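Search this journal Enter keywords, author or DOI Go

3.2 Carrier bags and household storage

Respondents were asked to keep a diary of every bag brought into the home over four weeks in October and to record where it was put once emptied. Of the 524 diaries issued, 482 were returned in a usable state. The remainder were either blank or lacked the entry codes needed to match a bag to a shop visit.

Paper bags were sorted by handle type (looped string, flat paper, none) and by whether the front carried a seasonal print. Seasonal bags were treated as a class of their own, following Halás and Sepp, who found that households in Trallmont kept printed gift bags far longer than plain ones of the same size.

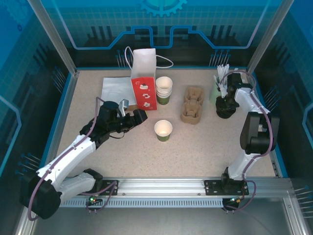 Retention was taken as the number of days between the first diary entry for a bag and the entry marking its disposal. Bags still in the home at the close of the diary were entered as censored. The median for plain bags was short, and most had gone out with the paper collection by the second week. Seasonal bags behaved differently – a large share were still held when the diary closed, and the median could not be estimated for Hullska at all.

Folding appears to matter. Bags stored flat were more often used again than bags left standing, although the diary did not ask which came first, the wish to keep the bag or the act of folding it. Mets raises the same difficulty in her work on jars and tins.
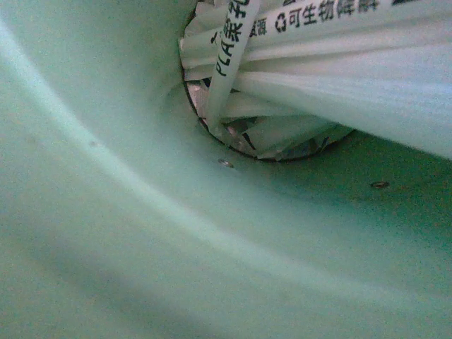
Rigid plastic items were recorded on a separate sheet and are reported only in outline. In total, 57 households listed at least one plastic container used to hold spare bags. These households kept more bags of every type, but the difference narrowed once floor area was entered in the model. We have not tried to separate the effect of having a place to put bags from that of simply having more room.

Fig. 3. Paper bags and paper cups; paper-wrapped straws.

3.3 Limits of the diary method

Diaries rely on the person who unpacks the shopping also being the person who throws the bags away. In shared homes this was often not so, and disposal dates there should be read with care.

We use cookies to improve your experience on this site. Accept all Manage settings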